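Nesbridge Music Forum > Books, Zines and Other Reading > Rochelle Rakena's Ormsby book – has anyone finished it?

brasseye_tony
Started 10/1/20

I got the Ormsby Ballroom book for Christmas from my sister, who assumed that because I once stood in the place I would want to read 268 pages about it. She was right, annoyingly.

For those who haven't come across it, it's by Rochelle Rakena, it's out on Vondach, and it claims that for a couple of winters at the end of the seventies the Ormsby was the most important room in the county. Not the biggest or the cleanest. She's very good on the smell. There's a paragraph on the cloakroom carpet that made me put my sandwich down.

Where I start to struggle is chapter two, when the word "scene" turns up and refuses to leave. I was at a fair few of those nights and I don't remember a scene. I remember a queue for the one working toilet and a lad called Spud being sick in a bass bin. If we were having a cultural moment, it was kept from those of us at the back.

So has anyone finished it? Does it calm down? I'm on chapter five of nine and we've just reached the soundcheck for a gig I'm fairly sure was cancelled.

pelmet
Re: Rochelle Rakena's Ormsby book

It doesn't calm down. Chapter six is worse. Chapter six has the Wirkcombe coach in it.

I liked it a lot, mind. You can't say there wasn't a scene just because you were standing in it. Nobody in a traffic jam thinks they're traffic.

brasseye_tony
Re: Rochelle Rakena's Ormsby book

What's the Wirkcombe coach? Don't tell me. Tell me a bit.

pelmet
Re: Rochelle Rakena's Ormsby book

The band called the Late Curates hired a coach to bring people over from Wirkcombe so the record company man would see a full room. The coach went to the wrong Ormsby, the carpet warehouse out by the bypass. The people got off, looked at carpets, and were brought home again. The record company man saw your lad Spud and a handful of others and signed the support band.

She tells it better. It goes on for most of the chapter and there's a map.

dansette_deb
Re: Rochelle Rakena's Ormsby book

I was on that coach! I've read the chapter now and I've a few bones to pick. We did not "wander the aisles in our leather and safety pins". I was in my school mac, my cousin was in a cardigan, and the warehouse was shut so we looked at the carpets through the window. Also there's a whole speech from the driver, and I sat right behind him, and he never said a word all night except "mind the step".

I'm still fond of the book, and I cried a bit at the part about the sprung floor. But if she's dressed me up in leather then I do wonder who else has been dressed up.
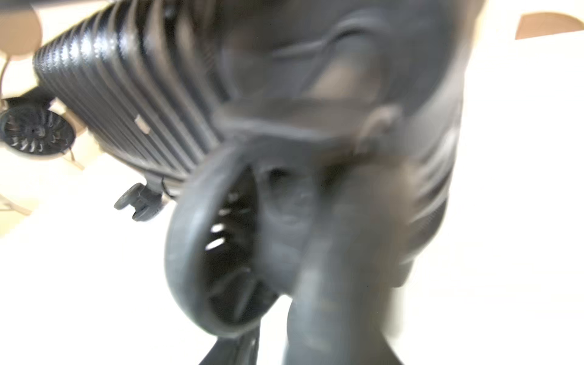
My cousin says I should write in and ask for the mac to be put back for the second edition. I might. I've still got the ticket stub somewhere, unless it went in the great loft clear-out with everything else that would now be worth having. If anybody has a stub from that night I'd love to see the printed start time, because the book says eight and I would have sworn on my life it was half past seven.

hk_merchant
Re: Rochelle Rakena's Ormsby book

Half past seven doors, nobody on till gone nine. It was always gone nine. The start time on an Ormsby ticket was a kind of poem.

I'm going to be the grump. I thought the book was padded. You've got 4 bands who mattered, two of them for about a fortnight, and she gives the same weight to every group who ever plugged in there. There's a full page on the Glass Ferrets. I was IN the Glass Ferrets. We did not deserve a full page. We did one song our drummer knew and then another song he didn't.

And the quotes! Everyone in it talks as though they'd been waiting forty years for a microphone. Which they had, I suppose. She rang me up and I was on for two hours, and what's in the book is me saying "it felt like the walls were listening". I never said that. I said you could hear us through the walls. The neighbours complained.

pelmet
Re: Rochelle Rakena's Ormsby book

Walls listening, hearing through walls. It's a matter of direction.

hk_merchant
Re: Rochelle Rakena's Ormsby book

It's a matter of me sounding like a candle advert in front of my own grandchildren.

crenshaw_k
Re: Rochelle Rakena's Ormsby book

Hello all. Keisha Crenshaw here. I did the picture research and the index for this one, so go gently, or at least go gently on the index.

I can answer a few of these, speaking for me and not for Rochelle, who doesn't look at forums and sleeps very well as a result.

The cancelled gig in chapter five: Tony, it was cancelled, and then it was put back on at teatime when the van was found. There's a diary entry from the doorman that has both things on the same page, the first one crossed out with some force. You may have gone home in between.

The coach: the driver's speech came from his daughter, who heard it from him, many times, and by the sound of it it grew. I did say at the time that it was rather long for a man in charge of a vehicle. The leather and safety pins I can't defend. Deb, please do write in about the mac.

The start times: we had two posters and a ticket and none of them agreed. I went with eight because it was in the middle.

As for the walls, I wasn't on that call and I'm saying nothing.

brasseye_tony
Re: Rochelle Rakena's Ormsby book

I did go home. I'd forgotten that. I went home and watched a programme about otters and I've been telling people for decades that the gig never happened.

Right. That's me told. Carrying on to chapter six.

dansette_deb
Re: Rochelle Rakena's Ormsby book

Thank you Keisha, that's very decent of you, and the index is lovely. I looked up "Wirkcombe, coachload from" and there I was, sort of. My cousin wants to know if there are photos that didn't make it in, she's convinced a man with a big flash was going up and down the balcony stairs all that winter.
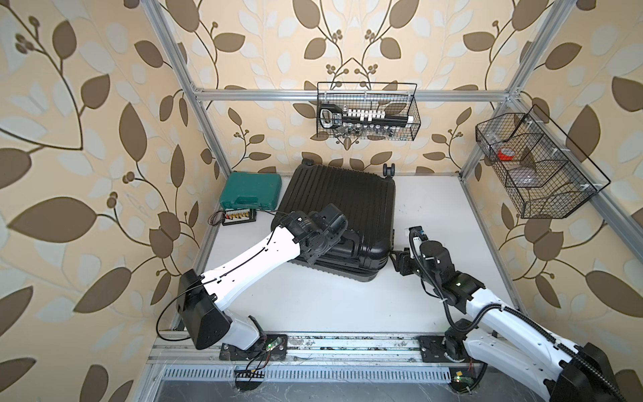 crenshaw_k
Re: Rochelle Rakena's Ormsby book

There was a man with a flash. We found him, and he'd kept the negatives in a biscuit tin in a garage, and the garage had flooded. What survived is in the middle section. What didn't survive looks like soup. I did spend an afternoon trying to persuade Vondach that one of the soup ones would make a striking cover and I was thanked for my input.

If your cousin has anything of her own, however blurry, I'd be glad to hear from her. The paperback isn't settled yet. The first printing of the hardback was only 100 copies, so nobody at Vondach was exactly braced for people wanting another.

hk_merchant
Re: Rochelle Rakena's Ormsby book

100 copies? I've bought three of them. I'm a significant part of the readership.

pelmet
Re: Rochelle Rakena's Ormsby book

Bought three copies of a book you think is padded.

hk_merchant
Re: Rochelle Rakena's Ormsby book

It has a full page on the Glass Ferrets in it.

oddfellow_ray
Re: Rochelle Rakena's Ormsby book

I only joined to say this. My main quarrel is that she stops the story when the ballroom shuts, as if we all went home and took up golf. The Wirkcombe lot carried on in the room over the chip shop for years. Better bands too, by then people had learned where to put their fingers. But a chip shop hasn't got a sprung floor or a glitter ball so it gets a paragraph in the last chapter, and the paragraph has the wrong chip shop.

I know why it's done. A thing that shuts makes a tidier book than a thing that dwindles. You get your last night, you get somebody crying on the fire escape, the lights come up, end of chapter nine. But I was there for the last night and the lights didn't come up because the meter had run out.

pelmet
Re: Rochelle Rakena's Ormsby book

This I agree with, and I say that as the book's only defender. The last chapter does go a bit misty. I'd swap the fire escape for the chip shop any day.

Which chip shop was it?

oddfellow_ray
Re: Rochelle Rakena's Ormsby book

The one on the corner by the bus stops. Not the one she says, that was a wool shop then.

dansette_deb
Re: Rochelle Rakena's Ormsby book

Ray it was never a wool shop, the wool shop was opposite. My auntie worked in it.

oddfellow_ray
Re: Rochelle Rakena's Ormsby book

With respect to your auntie, I carried a Hammond organ up those stairs and I know what I could smell.

crenshaw_k
Re: Rochelle Rakena's Ormsby book

I'm writing all this down. Ray, could you send me a message with the names of anyone who played above whichever shop it was? I can't promise a chapter. I could possibly promise a longer paragraph.

brasseye_tony
Re: Rochelle Rakena's Ormsby book

Finished chapter six. I take back some of what I said. The map alone is worth the money, particularly the dotted line where the coach goes round the same roundabout again.

I'm still not having "scene". But I've found myself in the index, under "audience, unidentified", and I'd be lying if I said I hadn't shown my sister.

hk_merchant
Re: Rochelle Rakena's Ormsby book

If anyone in Nesbridge wants a spare copy I've one going for what I paid. Page on the Ferrets slightly creased from handling. Collection only, and not before nine.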